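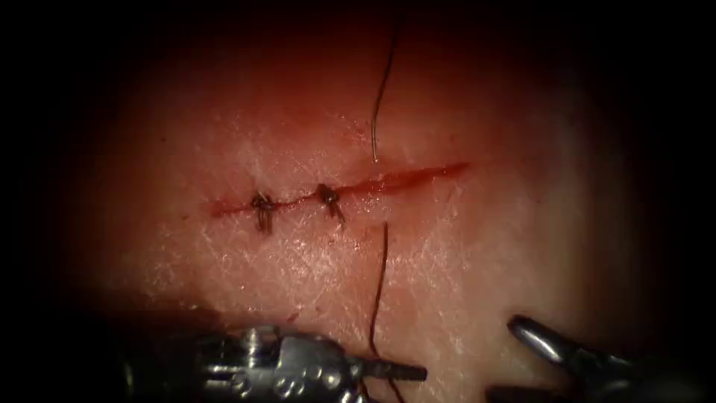 Last updated May 10, 2020, by Carter Lapointe

Simple interrupted sutures: getting your first row to behave

If you've found this page, you have probably tied a few knots on a shoelace or a chair leg already, and now you'd like to close a cut. Good! The simple interrupted stitch is where I start everybody who comes through the Ganbridge skills room, and it's still the one I enjoy teaching most. Each stitch is tied and trimmed by itself, so if the fourth one is ugly you can snip it out and leave its neighbors alone.

This is bench practice for students working under an instructor. Please don't try it on a person, or on the dog.

Before you start, get your light right. I like it bright on the middle of the pad, even if the corners go dark, and I like to sit down. Choose a dark thread so you can see your loops. Make one straight cut across the pad and resist the urge to make it long, as a short line is plenty for an evening.

Now for the stitch itself. Begin near one end of the cut and work toward the other. (Some teachers put the first stitch in the middle and keep halving the gaps, and that's fine too, especially on a long wound, but going end to end lets you compare each stitch with the last.)

Hold the needle in the driver a little past halfway back from the point. Lift the edge gently with your forceps, turn your wrist so the point goes in square to the surface, and let the curve of the needle do the traveling. Come up in the cut, take hold of the needle again, and go out through the other side at the same depth and the same distance from the edge. Most crooked closures I see come from one deep bite paired with one shallow one.

Draw the thread through slowly until you have a short tail left, and keep the long end up and out of the way. A little waviness in the strand is nothing to fret over.

Wrap the long end twice around the driver for the first throw, pick up the short tail, and lay the throw down flat. Snug it until the edges meet and then stop. If the skin puckers, you've gone too far. Add single throws in alternating directions, slide the knot off to one side of the line, and trim, leaving enough tail to grab when it's time for removal.

Look at the line between your first two knots before going on. It should have narrowed to a thin seam, while the part you haven't reached yet will still show wider and redder. If there's a gap between the knots, set the next stitch closer.

Then carry on to the far end, and have a cup of tea before you judge your work. Mine looked like a row of squashed spiders until well into my first November.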